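Divix publishes its handling rules for two-arm cells

Robotics practice, 28/11/2020

Divix has released the fourth edition of its bench rules for cells in which two robot arms sort and put away hand tools. The document runs to 28 pages and replaces a set of loose notes that had been in use at the Lundau and Grarnport sites. The engineer responsible for the text, who asked to be identified by role only, spoke to us by telephone.

The first question was why hand tools need a rule book at all. "A screwdriver is a long object with its weight at one end," the engineer said. "If two operators write down two different ways to pick it up, you have two sets of results and no means of comparing them. The rules fix the grip point, the approach and the speed. Everything else is left to the site."

The grip point is defined as the thickest part of the handle. Gripping by the shaft is allowed only where the handle is blocked by another tool, and the attempt must be logged as a secondary grip. The approach is made from above, with the jaws open before the arm descends. Closing speed near the mat is limited to 150 millimetres per second, and travel speed elsewhere to 400.

"Those two figures took most of March," the engineer said. "Grarnport wanted one limit for everything. Lundau wanted the limit to depend on the tool. We settled on height above the mat, as both sites could measure it."

Bladed tools are dealt with in section 4. A knife may share the floor with other tools only if its blade is retracted and the operator has checked this by hand with both arms stopped. Pointed tools need no such check, but no person may reach into the cell while either arm is powered. The engineer called this the least popular paragraph in the document and said it would not be relaxed.

The layout rules are shorter. Tools are to be scattered, and some must be left touching. The tray and the toolbox are set down first. Patterned mats are permitted, and worn ones need not be replaced unless the surface lifts enough to catch a jaw.

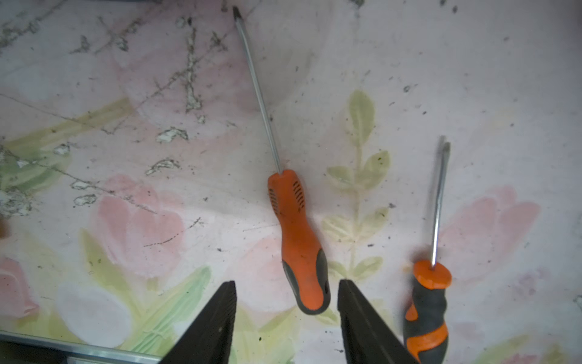 Screwdrivers and a patterned mat, as laid out for sorting.

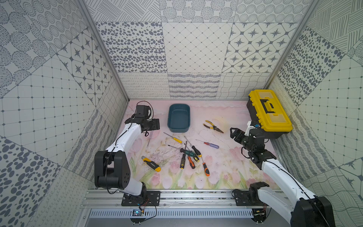
Arango, which runs cells of a similar size, takes a different view of the layout section and told us that scattering by hand is the weak point of the whole document. Its staff found that people leave wider gaps than they believe they do, and that handles tend to end up facing the person who put them down. It would prefer a printed chart of positions, changed for each run.

The engineer did not dispute the finding. "A chart gives you repeatability, and we use one for acceptance tests," the engineer said. "For daily work it gives you an arm that is good at the chart. Annex B now asks for the operator to change sides between runs. That deals with the handles. It does not deal with the gaps."

On the sharing of space between the arms, the rules are strict. One arm holds priority over the toolbox at any time, and the other must wait outside a marked volume until it is released. Handing a tool from one arm to the other is not covered. A draft section exists, but the sites could not agree on which arm should be recorded as holding the tool during the transfer.

Sites have until the end of March to adopt the fourth edition. Logs kept under the third remain valid, provided that the edition number is written on the first sheet.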